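Bulloneo (verse dialogue)

Bulloneo is a philosophical dialogue in verse, best known in English through the translation by Conall Lenihan, published by the Hovarora Press. It consists of 2,541 lines divided into 6 unequal conversations, the last of which is mostly an argument over who should pay for the first five.

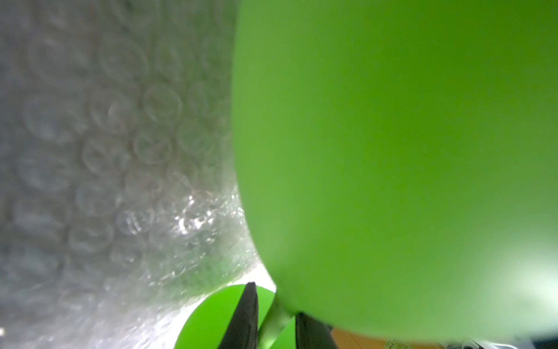

The work takes its name from its principal speaker, a retired surveyor who holds that nothing can be known until it has been measured, and that most things are not worth the walk. His opponent is Fu, a ferryman of settled habits and no formal schooling, who wins nearly every exchange and appears not to notice. The author is unknown. Early readers assigned the poem to a monastery, later ones to a disgruntled tax office, and the second theory has held up rather better.

Synopsis

The dialogue opens at a river landing, where Bulloneo has missed the boat and wishes to establish whose fault this is. Fu suggests that the boat left when it was full. From this modest beginning the talk proceeds to the nature of fullness, the existence of empty space, the duties of a host, and whether a promise made to a stupid man is binding. The third conversation, on friendship, is the part usually found in anthologies. It contains the comparison of two friends to a pair of oars, which Bulloneo extends for 100 lines past the point where Fu has agreed with him.

The fourth conversation concerns the city of Wekex, where the laws are sung and offenders are required to learn the harmony. Readers have disagreed over whether Wekex is intended as an ideal or a complaint. The fifth is short and damaged. In the sixth a bill is presented, and the poem stops in the middle of a sum.

Text and sources

Two manuscripts survive. The longer, called the Harbor copy, has 2,787 lines and is the work of a scribe who felt that the original could be improved. His additions are easy to spot: they rhyme, they praise scribes, and in one place they supply Fu with a university degree. The shorter copy is missing its first leaf and was stored for many years under a stack of shipping ledgers, to which it owes both its survival and its flatness. Most editors follow the shorter text and borrow only the opening from the longer one.

A stubborn problem is the word rendered by Lenihan as "ballast." It occurs in all the conversations and seems to mean, at different times, cargo, dignity, lunch, and the soul. Haoran Mao, whose prose version came out a generation before Lenihan's, translated it differently each time and added a note to every instance. Lenihan used one word throughout and left the notes out. Each man regarded the other's solution as a way of avoiding the difficulty, and both had a point.

The Lenihan translation

Lenihan began his version while teaching an evening course on ancient comedy, having found that his students laughed at Mao's footnotes and at nothing else. He chose a loose line of four beats, which suits Fu very well and makes Bulloneo sound as if he is being hurried toward an exit. Where the original puns on the words for "depth" and "debt," Lenihan leaves the pun alone for two conversations and then makes a different one, which he describes in his preface as "paid late, with interest."

The first printing was handsome and hard to read. The press set the text in a narrow italic and placed the line numbers in the inner margin, so that a reader wishing to cite a passage had to damage the binding. The second printing, issued in June of the following year, moved the numbers outward and corrected a running head that had spelled the title three ways. It also restored a speech by Fu that had been dropped between pages. Several reviewers had singled out the abrupt silence at that point for particular praise.

Reception

Response was warm on the whole. Admirers pointed to the speed of the dialogue and to the translator's willingness to let a dull passage be dull for its proper length. Supporters of the older version found Lenihan's Fu too clever, and one complained that a ferryman who says "evidently" has stopped rowing. Mao reviewed the book himself, in a long and courteous notice that listed his disagreements by line number and recommended it to anyone who already owned his own.

The two translations are now often assigned together. Students are generally told to consult Mao for what the poem says and Lenihan for how it sounds, an arrangement with which neither translator was pleased. An edition with the original on facing pages has been announced more than once. Its proposed editors have yet to agree on which text should go on the left.

See also

Verse dialogue
River crossings in literature
Unfinished poems
Disputed authorship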